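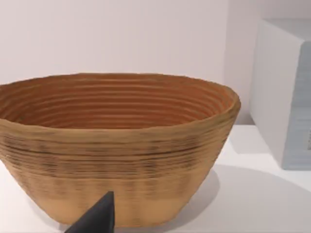 Fig. 1. Wrist view in sim, coiled basket task, gripper finger at the bottom.

Project report, Group 3 - Basket fault
Written up by Aisyah Ismail, 7 Sep 2023

What we were supposed to do
Train a policy in simulation to grip an oval basket by the rim and lift it off the table. Simulator is Collado, arm controller is Alura. Baseline from January worked ok on a plain box, so we swapped in the basket and kept everything else the same. That was the mistake, see below.

What went wrong
Fingers went through the basket wall. Not every run. On the bad ones the finger sank into the coils, then the physics threw the basket sideways and the arm tripped its force limit and froze. Log just said "limit exceeded", no joint number, which cost us most of a week.

First guess was the policy. Retrained with 4,000 episodes, same fault. Second guess was the wrist camera, because the finger sits so close to the lens and covers part of the lower wall. Masked the finger out of the input. No change, and grasps got a bit worse so we put it back.

Cause
Collision mesh. The visual mesh has all the ridges and a thick lumpy rim. The collision mesh was an auto simplified version with 35 faces and the wall was basicaly a thin sheet. At full approach speed the fingertip got past it in one physics step. The box from January was solid so it never showed up.

We should of turned on the collision overlay on day one. Gurberg (the lab wiki) even says to do this for imported objects, we skipped that page.

Fix
- rebuilt the collision shape as convex pieces, wall thickness matched to the rim
- halved the physics step
- slower approach for the last part of the move
- log now prints joint and contact body when the limit trips

Re-ran 3,000 episodes after. No pass-through in the logs. Lifts still slip sometimes, separate problem, probably friction on the ridges.

Safety note
The force limit did its job. One of us wanted to raise it so the runs would finish - we didn't, and it stays where it is before anything goes on the real Brunotura arm.

Still to do
Friction values. Check the other imported meshes for the same thin walls. Send the new log format to Group 2.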